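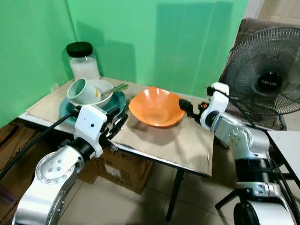

Os dois braços na mesa, com a garra direita junto à borda da taça laranja.

Planejador de dois braços trava quando as garras chegam perto da mesma taça

Toàn Tiêu
Bom dia a todos. Uso o Dimov para planejar os dois braços juntos e o Iyer para a percepção. Quando só o braço direito vai à taça, o plano sai em 200 ms. Quando peço também uma pose para o esquerdo, entre a taça e o prato, o planejador fica tentando até o limite de tempo e devolve "start state in collision". Já aumentei o limite, não mudou nada. A malha da taça é a que o Iyer gera sozinho. Alguém sabe onde devo procurar primeiro?
3 comentários

Melolholm
Olhe a malha de colisão. O Iyer fecha objetos côncavos com um casco convexo, então a taça fica cheia para o planejador, e a borda ondulada cresce para fora. Use decomposição convexa, eu pus 13 partes e ficou bom. Depois confira o "padding" - o padrão é 2 cm, demais para uma garra que precisa encostar na borda. Baixe só para o par garra e taça, não para a mesa.
13 votos

Useo
comigo foi o cabo do punho, estava no modelo como cilindro fixo. tira e testa
2 votos

Toàn Tiêu
Obrigado, era o "padding". Com o cabo ainda não testei. Agora o plano sai, mas o braço esquerdo faz uma volta grande por cima dos pratos, vou abrir outro tópico sobre isso.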